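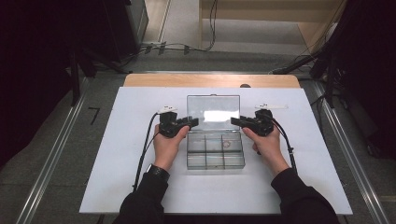
로봇 팔이 없는 동아리도 이 세트로 대회 과제를 연습할 수 있나요?
손에 쥐고 쓰는 그리퍼 한 쌍이 기본 구성이므로 로봇 팔 없이 연습과 동작 기록까지 진행할 수 있습니다. 로봇 팔은 기록한 동작을 재생하는 단계에서 필요하며, 본 세트에는 들어 있지 않습니다.

Ostlow 양손 그리퍼 세트 (동아리용)
공급: Watstead 교육장비
분류: 로봇 교구 > 조작 과제 > 양손 작업
대상: 고등학교 및 대학 로봇 동아리, 방과 후 수업, 졸업 과제 팀
판매 단위: 1세트
재고: 주문 후 출고

제품 개요
Ostlow 세트는 칸막이 상자, 뚜껑, 작은 부품처럼 책상 위에서 두 손으로 다루는 물건의 조작 과제를 위한 장비입니다. 학생이 그리퍼를 양손에 하나씩 쥐고 과제를 수행하면 집게의 열림 정도와 시각이 함께 기록됩니다. 기록은 팀 컴퓨터에 파일로 저장되고, 동작 분석이나 모방 학습 실습에 쓸 수 있습니다.
Ravik 학생 조작 대회의 상자 부문 과제를 기준으로 구성했습니다. 대회에 나가지 않는 수업에서도 같은 과제표를 그대로 사용할 수 있습니다.

세트 구성
양손 그리퍼 1쌍 (검은색, 케이블 연결형)
흰색 작업판 1장
투명 칸막이 상자 1개 (6칸, 여닫는 뚜껑)
연습용 소형 부품 66개
기록용 연결 상자 1개
연결 상자용 전원 어댑터 1개
컴퓨터 연결 케이블 1개
과제 카드 43장
지도자용 안내서 1부
보관 가방 1개

별도 준비
컴퓨터, 책상, 카메라와 카메라 거치대는 포함되지 않습니다. 카메라는 집게 끝과 상자 전체가 함께 들어오는 위치에 둘 수 있으면 종류를 가리지 않습니다. 프로그램은 카메라 없이도 실행되지만 영상과 동작을 맞추어 보는 과제는 할 수 없습니다.

주요 규격
그리퍼 무게: 개당 300g (케이블 제외)
그리퍼 색상: 검은색
사용 방식: 양손, 책상 위 작업
연결 상자 입력: 그리퍼 2채널
저장 형식: CSV, 영상은 MP4
지원 운영체제: Windows, Ubuntu
프로그램 언어: 한국어, 영어
작업 자세: 앉은 자세 또는 선 자세

과제 카드에 대하여
과제 카드는 초급, 중급, 대회 연습의 세 묶음입니다. 카드마다 시작 배치, 끝 상태, 제한 시간, 실패로 처리하는 경우가 적혀 있습니다.
초급 카드는 한 손 작업부터 시작합니다. 집어 올리기, 옮기기, 정해진 칸에 내려놓기 순서입니다. 두 번째 손은 상자를 누르는 데만 씁니다.
중급 카드부터는 뚜껑을 여닫는 동작이 들어갑니다. 한쪽 집게로 상자 본체를 고정하고 다른 쪽으로 뚜껑을 엽니다. 뚜껑을 연 상태에서 고리 모양 부품을 옆 칸으로 옮기는 카드도 이 묶음에 있습니다. 투명한 상자와 반투명한 부품은 영상에서 윤곽이 잘 드러나지 않아 영상 인식 실습에서 까다로운 재료가 됩니다. 처음에는 색이 진한 부품으로 연습하고 나중에 바꾸는 편이 좋습니다.
대회 연습 카드는 뚜껑 열기, 부품 정리, 뚜껑 닫기를 한 번에 이어서 합니다. 중간에 손을 떼거나 그리퍼를 내려놓으면 그 회차는 무효입니다.

수업 배치 예시
안내서에는 방과 후 수업용 8차시 계획이 실려 있습니다.
1차시: 장비 연결, 그리퍼 쥐는 법, 영점 맞추기
2차시: 한 손 과제, 기록 파일 열어 보기
3차시: 양손 과제, 역할 나누기
4차시: 뚜껑 여닫기
5차시: 카메라 위치 정하기, 영상과 기록의 시각 맞추기
6차시: 반복 기록, 실패한 회차 분류
7차시: 기록 비교와 그래프 작성
8차시: 모의 대회
한 세트에 학생 세 명이 적당합니다. 한 명은 그리퍼를 잡고, 한 명은 컴퓨터에서 기록을 시작하고 멈추며, 나머지 한 명은 매 회차가 끝나면 상자와 부품을 시작 배치로 되돌립니다. 역할은 열 회차마다 바꿉니다. 네 명 이상이면 앉아서 기다리는 시간이 길어집니다.

설치 순서
1. 책상 위를 비우고 작업판을 깝니다.
2. 칸막이 상자를 작업판 가운데에 둡니다.
3. 그리퍼 케이블을 연결 상자의 왼쪽, 오른쪽 단자에 각각 꽂습니다.
4. 연결 상자를 컴퓨터에 연결하고 전원을 켭니다.
5. 프로그램에서 두 채널이 모두 초록색으로 표시되는지 확인합니다.
6. 양쪽 집게를 완전히 닫은 상태에서 영점 버튼을 누릅니다.
7. 집게를 완전히 열고 최대값 버튼을 누릅니다.
8. 시험 기록을 한 번 저장하고 파일을 열어 봅니다.
좌우를 바꾸어 꽂아도 고장은 나지 않습니다. 다만 기록 파일의 왼손과 오른손 열이 서로 뒤바뀌므로 3번 단계에서 단자 표시를 확인하십시오.

케이블 정리
양손 작업에서는 케이블이 상자나 소매에 걸리는 일이 잦습니다. 케이블은 손 바깥쪽으로 돌려 몸 쪽으로 내리고, 손목을 돌릴 수 있을 만큼 여유를 남깁니다. 팽팽하게 당긴 상태로 기록하면 손목 움직임이 작아지고 단자에도 무리가 갑니다. 서서 작업할 때는 바닥으로 내려온 케이블을 밟지 않도록 책상 다리 쪽에 고정합니다.

조명과 상자 위치
투명한 뚜껑은 조명을 반사합니다. 반사된 빛이 칸 위에 겹치면 영상에서 부품이 보이지 않으므로, 기록 전에 뚜껑을 연 상태와 닫은 상태를 모두 화면으로 확인하십시오. 반사가 심하면 상자를 조금 돌리거나 카메라 높이를 바꿉니다. 위치를 바꾸었다면 작업판에 연필로 새 위치를 표시해 두고, 같은 묶음의 기록이 끝날 때까지 옮기지 않습니다.

대회 규정과의 관계
Ravik 상자 부문은 참가팀이 직접 기록한 동작만 인정합니다. 제출 파일에는 회차 번호와 작업자 번호가 들어가야 하며, 본 세트의 프로그램에서 '대회 형식'으로 저장하면 두 항목이 자동으로 채워집니다. 성공한 회차만 골라 내면 안 됩니다. 실패한 회차도 지우지 말고 실패 표시를 붙여 제출합니다.
상자와 부품은 대회장에서 제공하는 것을 사용합니다. 그리퍼는 팀 장비를 가져갈 수 있으나 집게 끝에 고무, 테이프, 양면 접착제를 덧댄 것은 검사에서 제외됩니다. 연습 때 덧댄 것이 있으면 떼고 영점을 다시 맞춰야 합니다.
접수는 매년 7월에 마감합니다. 세부 규정은 해마다 바뀌는 부분이 있으니 참가 연도의 규정집을 우선으로 보십시오.

예제 기록
프로그램을 설치하면 예제 기록 554회분이 함께 들어갑니다. Assunção 실습실의 학생 팀이 대회 연습 카드를 수행한 자료이며, 실패 회차가 포함되어 있습니다. 장비가 도착하기 전에 파일 구조를 익히거나 그래프 과제를 미리 진행하는 용도로 쓸 수 있습니다. 예제 기록을 대회 제출 파일에 섞으면 실격 처리됩니다.

자주 생기는 문제
한쪽 채널이 회색으로 표시됨
케이블이 끝까지 꽂히지 않은 경우가 대부분입니다. 뺐다가 다시 꽂고 프로그램에서 새로 고침을 누릅니다. 그래도 같으면 좌우 케이블을 바꾸어 꽂아 봅니다. 회색 표시가 반대쪽으로 옮겨 가면 그리퍼 또는 케이블 문제이고, 그대로 있으면 연결 상자 문제입니다.
집게를 닫았는데 값이 0이 아님
영점을 다시 맞춥니다. 작업자가 바뀌면 쥐는 힘도 달라지므로 역할 교대 때마다 확인합니다.
영상과 기록의 시각이 어긋남
기록 시작 직후 양쪽 집게를 두 번 닫았다 엽니다. 영상에서 이 동작을 찾아 기준점으로 지정하면 됩니다.
상자가 밀림
고정하는 손의 집게를 상자 벽 가까이에 둡니다. 대회에서는 상자를 작업판에 붙일 수 없으니 연습 때도 테이프를 쓰지 않는 것이 좋습니다.

보관과 관리
그리퍼는 집게를 연 상태로 보관 가방에 넣습니다. 케이블은 크게 감고, 손잡이에 바짝 감지 마십시오. 집게 끝은 마른 천으로 닦습니다. 칸막이 상자에 알코올을 쓰면 표면이 흐려질 수 있으므로 물을 적신 천만 사용합니다. 작은 부품은 수업이 끝날 때 과제 카드 뒷면의 목록과 맞추어 봅니다.

안전
집게 사이에 손가락을 넣지 마십시오. 소형 부품이 들어 있으므로 어린이가 함께 쓰는 공간에서는 사용 후 바로 치워야 합니다. 목걸이와 긴 끈은 작업 전에 풀어 둡니다.

보증과 부품 공급
그리퍼와 연결 상자의 보증 기간은 1년입니다. 분해한 흔적이 있거나 케이블을 임의로 자르고 이은 제품은 보증에서 제외됩니다. 칸막이 상자, 작업판, 소형 부품은 소모품이며 낱개로 주문할 수 있습니다. 그리퍼는 한쪽만 따로 주문할 수 있으니 주문서에 왼손용 또는 오른손용을 적어 주십시오.

주문 안내
학교 명의 주문은 견적서를 먼저 발행합니다. 주문서에 기관명, 수령 장소, 사용할 운영체제를 기재하십시오. 두 세트 이상을 같은 교실에서 쓸 경우 연결 상자의 번호를 서로 다르게 설정해 출고하므로 비고란에 '동일 교실 사용'이라고 적으면 됩니다.
수령 후 구성품이 빠져 있으면 보관 가방 안쪽의 점검표에 표시하여 Watstead 고객 창구로 보내 주십시오. 누락된 부품은 별도 비용 없이 발송합니다.

함께 찾는 품목
Ostlow 소형 부품 추가 세트
Ostlow 칸막이 상자 (낱개)
Ostlow 그리퍼 연장 케이블
과제 카드 대회 연습 묶음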